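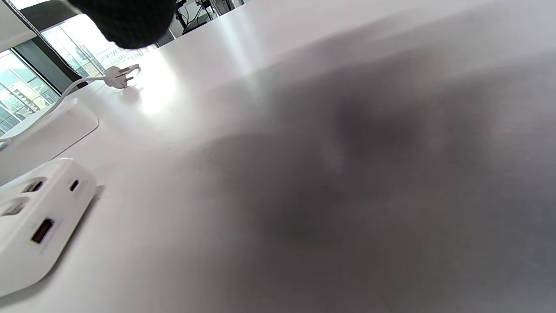
White power strip on a white tabletop.

Search this site Enter keyword Go

Home | Cellar | Kitchen | Serving | Members | Contact

Keeping and Serving Wine at Home

Guidance from the Irberg Wine Society

The Society receives many questions from members who do not have a cellar and wish to keep a small number of bottles in good order. The advice below applies to ordinary houses and apartments. The Society's own collection at Tornholm, which stands at 2,151 bottles, is kept under other arrangements, and members should not try to copy them in a hall closet.

Choosing a place

Select the coolest room that stays at a steady temperature through the day and night. An interior closet or the space under a staircase will usually serve. The top of the refrigerator and the cupboard beside the oven are unsuitable. Before moving any bottles, leave a thermometer in the chosen place for one week and note the reading each morning and evening. A reading near 55 degrees Fahrenheit is ideal for long keeping, but a slightly warmer closet with little daily change is acceptable for wine that will be drunk within the year.

Bottles closed with natural cork should lie on their sides. Bottles with screw caps may stand upright. All wine should be kept out of direct sunlight, and bottles of clear glass need particular care in this respect.
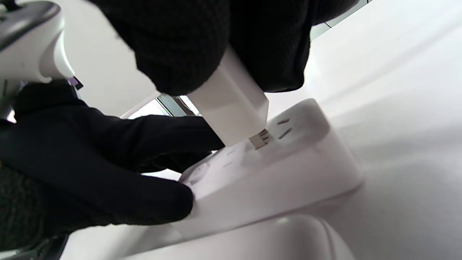
Members who hold more than 50 bottles are advised to keep a written list. Record the producer, the vintage, the date of purchase and the shelf. Tie a paper tag to the neck of each bottle so that it can be identified without being pulled from the rack. Pencil is preferable to ink, which may run in a damp room. When a bottle is removed, strike it from the list on the same day.

Opening older bottles

Stand an older red upright the day before it is to be served. Cut the foil below the lip and wipe the glass with a clean damp cloth. A two-pronged cork puller is safer than a corkscrew where the cork is soft. If the cork breaks, remove what can be removed, then pour the wine through a fine stainless strainer into a jug. 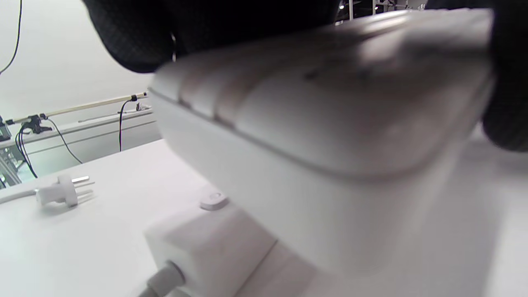 Decanting should be done in a single slow movement, with a light behind the neck of the bottle. Stop when the sediment reaches the shoulder. The last inch may be kept for gravy.

Care of glasses and decanters

Wash glasses by hand in hot water with very little soap, and rinse them twice. Hold the bowl while drying it and leave the base alone, as most stems break when the two are twisted in opposite directions. For a stained decanter, add 3 tablespoons of uncooked rice and a cup of warm water with a little white vinegar. Swirl gently, empty, rinse well and drain upside down on a rack.
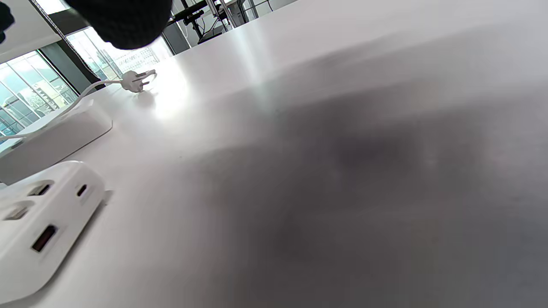 Two white power strips at the left side of the table.

Wine left over

Replace the cork and refrigerate the bottle, red wine included. Most still wines remain pleasant for two or three days. After that they are best used in cooking. Fortified wines last longer, and the Society's tasting panel at Lau found no fault in a tawny port opened 7 days earlier.

Printed cellar lists and neck tags may be ordered from the Skuvel office. Orders received after noon are sent the following working day.

Receive our newsletter. Enter your e-mail address. You may unsubscribe at any time.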